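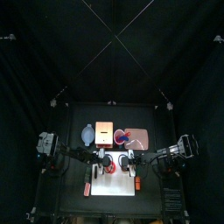

Both grippers over the silver-white board, with the row of items set up behind it.

Two-Arm Table Project, Spring Term
Roltance Robotics Club
Page updated 6/2/24

The two-arm table was the club's main project this spring. Students worked in pairs to have a left arm and a right arm carry out small household jobs together: picking something up, handing it across, and putting it down where it was wanted. The table is in the back room at Barrientos Hall, and the group met there after classes from March until the end of term.

This page is for families, for students thinking about joining in the fall, and for the people at Jostia who lent us tools and gave up several afternoons to help with the wiring. The text under each heading was put together from the students' log sheets. Ka-ming Wan wrote most of it, and Shu-fen Tang corrected the technical parts.

The table

The top and the fabric on all sides are black. We started with a plain gray top and a window behind it, and the afternoon sun made a mess of our results. A run that worked at three o'clock would fail at four with the same settings. Once the fabric was up, the runs at different times of day started to match each other.

The arms sit on opposite sides and reach inward. Each can cover its own half of the table and a strip in the middle that both can get to. Most of the term was spent on that strip, which the students called the shared zone. If both arms are sent into it without a plan, they meet, and the run has to be stopped.

Cables run along both arms. Cable routing took more time than any other single job on the build list. Too tight and the wrist can't turn all the way. Too loose and a loop hangs down and drags things around on the table. The routing was redone twice before the final runs.

The board

A board with a shiny top lies in the middle of the work area. Shu-fen asked for it because a bright surface is harder to work on than a dull one. Reflections move around when the arms move, and students had to learn to check the light level before each session and write it down. Several log sheets have nothing on them but light readings and the words "try again tomorrow."

The items

The bowl, the wooden box, the pink cup with red and blue pieces in it, and the other things along the back and sides are the item set. Each pair could choose from it when planning a task. The rule was that every item had to be something a person could pick up with one hand, and no item could have a sharp edge.

Pieces that stick out over the rim of the cup caused a lot of discussion. Some students wanted them pushed down so that nothing overhung. Others said that people leave things sticking out of cups at home, and a helper robot would have to deal with it. The second group won the vote, and the overhang stayed in.

Flat items are harder to pick up than they look. A gripper that closes from the sides has very little to hold on a thin object lying flat. The pair working on these tried sliding the item to an edge first, then tipping it with one gripper and taking it with the other. The tipping version is the one written up in the final report.

The software

Students write their task plans in Vodham, the club's own control program. It was started by an earlier group and has been passed down since. A plan is a list of steps, and each step names an arm, a position, and whether the gripper should be open or closed. A step can also be marked "wait," which holds one arm until the other has finished.

This spring the group added a speed limit for the shared zone. Outside it, an arm can move at its normal rate. Inside it, the rate drops and stays low until the arm is clear. The limit made every task slower. It also meant that we could leave a newer pair to run a plan with one senior student at the stop switch, where before that we wanted two.

The old version of the program saved its logs in one long file that had to be cleared by hand. The new version starts a fresh log for each run. Past logs are kept on the club drive in a folder for each pair. Please don't rename the folders.

Practice runs

The group set a goal of 200 logged runs before the end of term and reached it in the last week. A run counts if it was started from the home position and the log was saved, whether or not the task was completed. Runs that were stopped early count too. We kept it this way so that students would not be tempted to skip the log after a bad one.

A session goes in this order:

Check the stop switch.
Send both arms to the home position and confirm it on the screen.
Set out the items using the layout sheet.
Write down the light reading.
Start the run. Hands stay outside the side rails until both arms are stopped.
Save the log and write one sentence about what happened.

The one-sentence notes are the most useful part of the records. Some from this term:

"Left arm fine, right arm went for the wrong side of the box."
"Dropped it but only a little."
"Worked. Did not change anything. Did not work the second time."
"Waited for right arm. Right arm was also waiting."

That last one led to a change in Vodham. The program now shows a warning if both arms are holding on a "wait" step at the same time.

The handover task

Passing an item from one gripper to the other was the hardest task on the list, and it was the one that all pairs had to attempt. Both grippers come to the middle, one holding the item and one open. The open one closes, there is a pause, and the first one lets go. If the pause is too short, the item falls. If the two grippers are even a little out of line, the item twists when the second one closes.

The students found that the best results came from setting the meeting point by hand first, at low speed, and saving it. After that, they worked backward to the pickup. Pairs who planned the pickup first tended to run out of reach on one side.

We used 7 seconds as the pause for early practice. It is much longer than it needs to be, but it gives students time to look at both grippers and decide whether to let the run go on. Pairs could shorten it once Shu-fen had signed off on their plan.

What changed during the term

The first layout sheets were drawn by hand and were hard to follow. Ka-ming made a printed version with a grid, and setup got a good deal faster. The grid squares have letters along one side and numbers along the other, so a student can call out a square and a partner can put the item there.

We also changed how pairs were formed. At the start, students chose their own partners. After the midterm check, pairs were mixed so that each one had a student who had done wiring and a student who had done planning. A few people were not happy about this at first. Most of them asked to keep the new pairs when term ended.

Joining in the fall

The project is open to any student at Roltance who has completed the shop safety form. No programming experience is needed. New students spend their first sessions on layout, logging, and the stop switch, and move on to writing plans after that. Bring closed shoes and tie back long hair. Sleeves should be close-fitting or rolled up.

Sign-up sheets will be outside the back room at Barrientos Hall when classes start again. Questions about the table should go to Shu-fen Tang. Questions about this page, or requests for a larger copy of the photo, should go to Ka-ming Wan at the club desk.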